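## 4. Listening Rooms and What They Do to a Cheap Amplifier

Most published listening tests of portable amplifiers take place in rooms that no owner of a portable amplifier has ever sat in. The walls are padded, the chair is bolted down, and the air conditioning has been switched off by someone with authority. We have worked in such rooms and enjoyed them. The trouble is that a device bought for a desk, a bus or the end of a bed gets judged in conditions it will never meet again, and the faults its owners complain about (hiss at low volume, a volume knob that favors one ear, a buzz when the phone is charging) are either missed or politely rounded down.

Section 3 covered the bench measurements. In this section we report the listening sessions, which were run in ordinary rooms with ordinary noise, and which produced less tidy data.

### 4.1 Devices and listeners

Three portable headphone amplifiers were used: the Morncombe, the Garnmont, and the Fuvance. All are sold as first amplifiers for people who have been told their phone is not good enough. The Morncombe has an analog volume wheel, the Garnmont uses buttons with 50 steps, and the Fuvance has a wheel that feels analog and is in fact a button with ambitions. We bought the units at retail. The firmware on the Fuvance was last updated in February and was left alone after that, in spite of frequent reminders from its companion app.

Thirteen listeners took part. None had training in audio, although two described themselves as having "good ears" on the sign-up sheet and were entered under the same heading as everyone else. Each listener used the same pair of closed-back headphones, matched in level by the procedure given in Section 2.

### 4.2 Rooms

Rooms were chosen for being lived in and small. We asked only that there be a table, a power outlet and a door that closed. Furniture, decoration and cables were left as they were. An earlier draft of our protocol called for neutral surroundings, and it was abandoned when we tried to find some.

Background noise was logged before and after each session. The largest single contribution came from refrigerators, followed by traffic and then by people in the next room trying very hard to be quiet. We made no attempt to remove any of these. Sessions were paused only when a listener asked for it. 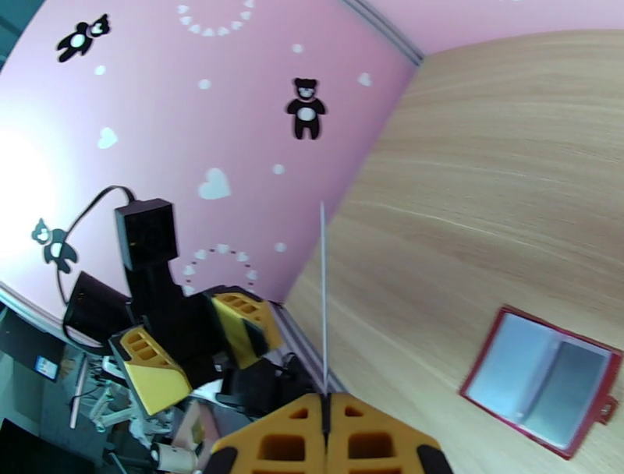
*Figure 4. Tabletop and decorated wall, with the tips of a yellow gripper in the foreground.*

Wall covering turned out to matter less than we had been led to expect by the literature on loudspeakers, which is fair enough, given that closed-back headphones are not loudspeakers. What did matter was the position of the charger. With the charger and amplifier sharing a power strip, the Garnmont picked up a faint whine that listeners noticed in quiet passages and then could not stop noticing. Moving the charger to another outlet cured it. The printed manual recommends this on its last page, below the recycling symbols.

### 4.3 Procedure

Each session lasted 50 minutes and had two parts. In the first, the listener set the volume of a spoken recording to a "comfortable" level on each amplifier in turn, starting from silence. In the second, the listener heard short music clips through pairs of amplifiers and was asked which they preferred, with "no difference" allowed as an answer. Allowing that answer is less common than it should be. It is awkward for everyone when it wins.

The amplifiers sat inside a cloth-covered box during the second part, and switching was done by relay. Listeners could hear the relay click, and several formed theories about it. To limit the damage, the relay also clicked on trials where nothing was switched. These dummy trials made up 20 percent of the total.

Level matching was checked at the start of each session. The Morncombe needed the most care, as its two channels drift apart near the bottom of the wheel, where sensitive earphones would have to live. With our less sensitive headphones the wheel sat higher and the problem mostly went away. Owners with in-ear models will be less lucky.

### 4.4 Results

In the comfort task, listeners were quickest with the Morncombe and slowest with the Fuvance. The Fuvance adds a short delay between the wheel turning and the sound changing, and most listeners overshot, backed up, and overshot again in the other direction. One compared it to a hotel shower. The Garnmont's buttons were described as dull and were used without a single error.

In the preference task, "no difference" was the most frequent answer for every pair of amplifiers. It was not, however, the most frequent answer on the dummy trials, where listeners heard the same amplifier twice and expressed firm preferences for the second one. Descriptions collected on those trials included "warmer," "more air" and "clearly the expensive one." We report them here without further comment and with some sympathy, having run the pilot sessions on ourselves.

Once order effects were accounted for, the only preference left standing was a small one against the Garnmont, and it appeared only in sessions where the whine described above was present. We take this as a finding about power strips.

### 4.5 Limits

The listener group was small, and the clips were short. We used one pair of headphones throughout, and a different pair would have moved some of the results, the channel drift above all. Our noise logs are also coarse: they record level over time but say nothing about what made the noise, and the ranking in Section 4.2 depends on handwritten notes taken during the sessions.

A more serious objection is that our rooms differed from each other in too many ways to separate one cause from another. The Iordache noise set, which we used to check the logs, offers recordings of single household sources and would allow a cleaner design. We compared its refrigerator recordings with our own and found them quieter. Section 5 repeats the comfort task with those recordings played at matched levels.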